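Subject: Re: Clomen 2 drops the last line of long files
From: Emmett Dunleavy
To: clomen-users

Thaddeus Dunleavy wrote:

> I run Clomen over the Norholm parts lists every February. Any file
> over 2000 lines comes out one line short. No error, exit status 0.
> Godoy has the same build on his machine and gets every line. Is
> there a hard limit somewhere in the reader?

There is no hard limit. The reader works in blocks of 2000 lines and flushes the leftover block when it sees a newline at the end of the file. If the last line has no newline, the flush is skipped. Files that fit in one block take a different path and are not affected.

Check the end of the file first:

 tail -c 1 parts.txt | od -c

If that prints anything other than \n, you have hit this bug. Godoy's editor probably adds the newline on save – mine does too, and I didn't see the problem until I fetched your copy straight from the server.

Until the fix is in, append a newline before the run:

 echo >> parts.txt

Do this only on files that need it. A blank last line is counted as a record and will throw off the totals in the Dustula export.

The patch is ticket 201. It moves the flush out of the newline test and adds 7 short test files. I would like one more person to try it on a long list with Windows line endings before it goes in.

Emmett

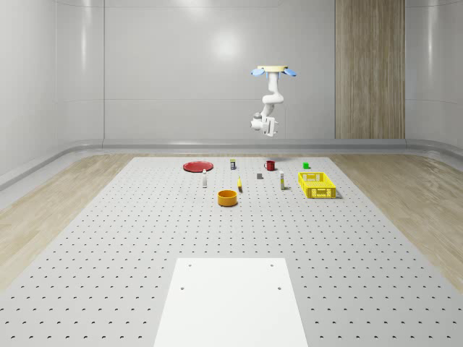
Render: arm over perforated table, gripper open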